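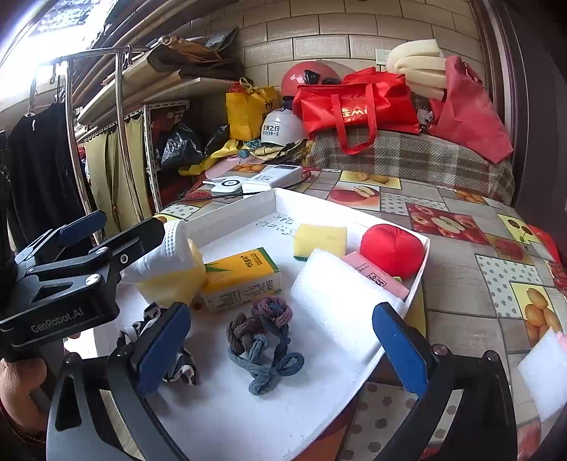 Handgreifer über der weißen Ablage, Kordel in der Mitte, Schwamm und roter Plüschball hinten.

Drucken | Per E-Mail senden

1/ Zwischenstand zur Datensammlung für Prinidow. Aufgabe: Kleinteile aus einer gemischten Ablage greifen, anheben, daneben ablegen. Aufgenommen wird mit dem Handgreifer, also ohne Arm und ohne Teleoperation. Bisher 1391 Episoden im Index.

2/ Eine Episode beginnt mit offenen Backen über der Ablage und endet, wenn die Backen nach dem Ablegen wieder offen sind. Alles davor und danach wird abgeschnitten. Wer zwischendurch umgreift, lässt den Umgriff drin. Korrekturen sind Trainingsmaterial.

3/ Die Objekte sind absichtlich unterschiedlich nachgiebig. Schaumblock und Schwamm verzeihen fast jeden Anfahrwinkel. Der Getränkekarton nicht: liegt er auf der Seite, muss der Griff quer zur langen Kante kommen, sonst dreht er sich aus den Backen.

4/ Problemfall Kordel. Geflochten, mehrfarbig, zu Schlaufen verknotet. Der Greifpunkt ist nicht eindeutig, zwei Bediener wählen bei gleicher Lage selten dieselbe Schlaufe. Das Modell mittelt dann dazwischen und greift ins Leere. Für die Kordel gibt es deshalb jetzt eine Regel: immer die oberste freie Schlaufe.

5/ Überdeckung ist gewollt. Beispiel Foto oben: Die rosa Schachtel liegt schräg und zum Teil unter dem weißen Schaumblock. Reihenfolge in solchen Fällen — erst der Block, dann die Schachtel. Beides als getrennte Episoden, nicht am Stück.

6/ Zum Hintergrund: Wachstuch mit Obstmuster, Helme, Taschen, Kleiderständer bleiben im Bild. Der erste Satz aus Ustport entstand vor einer grauen Wand. Die Policy lief dort sauber und brach in jeder normalen Wohnung ein. Gedruckte Äpfel und Orangen auf der Tischdecke sind als Störmuster brauchbar, flach, farbig, nicht greifbar.

7/ Beleuchtung wird nicht nachgeregelt. Fenster im Bild ist zulässig, solange die Backenspitzen erkennbar bleiben. Die Belichtung ist während der Episode fixiert. Automatik hat uns im April 350 Episoden gekostet, weil die Helligkeit beim Absenken gesprungen ist.

8/ Ausschuss im letzten Durchgang: 19 Episoden. Meist Hand vor der Linse oder Backen beim Start schon halb geschlossen. Zwei Fälle mit verlorener Pose, beide bei schneller Drehung aus dem Handgelenk. Fehlgriffe zählen nicht als Ausschuss, die bekommen ein eigenes Label.

9/ Nach 5 Episoden wird die Ablage neu gemischt. Nicht schöner hinlegen, auskippen. Die Startlagen aus Huridska waren zu ordentlich, alle Objekte lagen einzeln und mit Abstand. In der Auswertung sieht man das sofort: gute Quote bei freier Lage, schlechte, sobald sich zwei Teile berühren.

10/ Offen: Öffnungsweite der Backen. Der Wert driftet über eine lange Sitzung leicht. Derzeit wird vor jedem Mischen einmal ganz auf und ganz zu gefahren und der Nullpunkt neu gesetzt. Ob das reicht, prüfe ich an den Plüschepisoden, dort ist der Kontaktmoment im Signal am schlechtesten zu erkennen.

11/ Nachtrag, weil gefragt wurde: Vaughan bekommt denselben Export, gleiche Ordnerstruktur, gleiche Labels. Der Split trennt nach Sitzung. Ein Split nach Episode mischt fast identische Startlagen in Training und Test, die Zahlen daraus sind wertlos.

12/ Nächster Block: gleiche Objekte, andere Unterlage, Ablage um 90 Grad gedreht. Kordel bleibt drin.

Drucken | Per E-Mail senden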